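Simulation Test Assistant (part-time, fixed term)

Trirken is looking for an assistant to help us compare two gripper controllers on a small desktop arm. The post is 19 hours a week, based at our Pallirska office, and starts in February.

Most of the work is done in simulation. You will set up stacking tasks, run each controller through the same 600 starts, and log every drop, slip and missed grasp. We have 3,291 runs on file from the first controller – you will check these before adding your own.
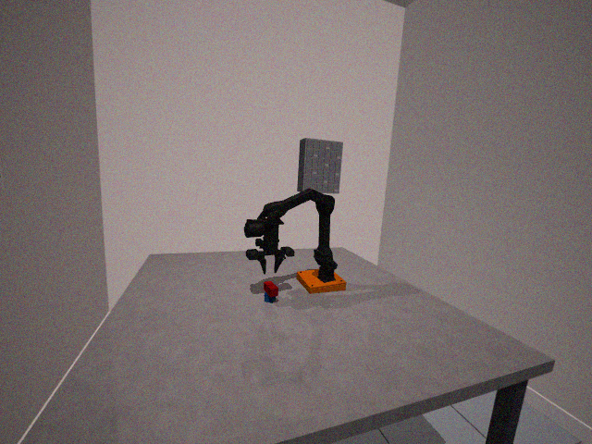
Simulated arm with gripper open above the red and blue blocks.

You should be comfortable with Python and able to write up results clearly. Experience with a physics simulator is useful but we can train you. You will report to Nia Foulkes and share a desk with the Ellitz camera team.

To apply, send a CV and one page on any testing work you have done – paid or unpaid – to Nia Foulkes, quoting reference 145. Interviews are held online and last one hour.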